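Drumis Belief and Attitude Questionnaire: paper and online packs

Updated May 11, 2018

I'm Urmila Pal and I put the Drumis together, so I may as well be the one to tell you what you get for your money. It started as a stapled booklet for my own students (we were looking at how people's views on prayer shift when they leave home) and it grew from there, mostly because other lecturers kept asking me for copies!

The questionnaire asks people how often they take part in worship, how settled they feel in what they believe, and how they get on with family who believe something else. Most people finish it in one sitting with a cup of tea. I've kept the wording plain on purpose, so you won't find "eschatological" anywhere in it, though a reviewer once begged me to put it in.

What's in the paper pack

You get 100 answer booklets, the manual and 3 scoring overlays. The overlays are the see-through kind you lay on top of the page, and please don't leave them on a radiator, they curl. The manual has my comparison tables, which come from 3,939 completed forms, split by age band and by whether people were raised in a faith. Trilok Malhotra did the sums for those and he's far more patient than I am.

Online version

This runs through Litedow, so you'll need an account with them before you can send out links. A single licence covers up to 2,000 responses and doesn't run out at the end of the year. Scores come back as a spreadsheet, one row per person, with the family section in its own columns. If somebody skips more than two questions in a section, that section is left blank and the rest is still scored.

Who can buy it

Anyone teaching or doing research in psychology, sociology or religious studies. Chaplains too, I've had some lovely letters from chaplains. I do ask that you don't use it for picking staff, it was never built for that and the tables won't help you.
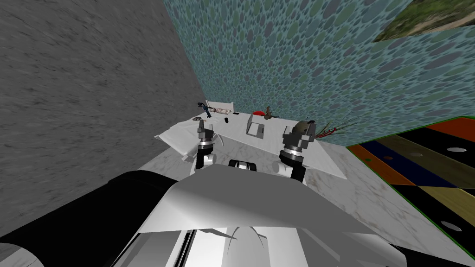
Ordering and delivery

Paper packs are sent out by Katsaros, who need a department name on the order or it sits in a pile. Online licences come straight from me by email. I'm away for most of August, so order before then if you want it for the start of term. The Grarnosar short form is sold separately and uses its own overlays, so don't mix them up.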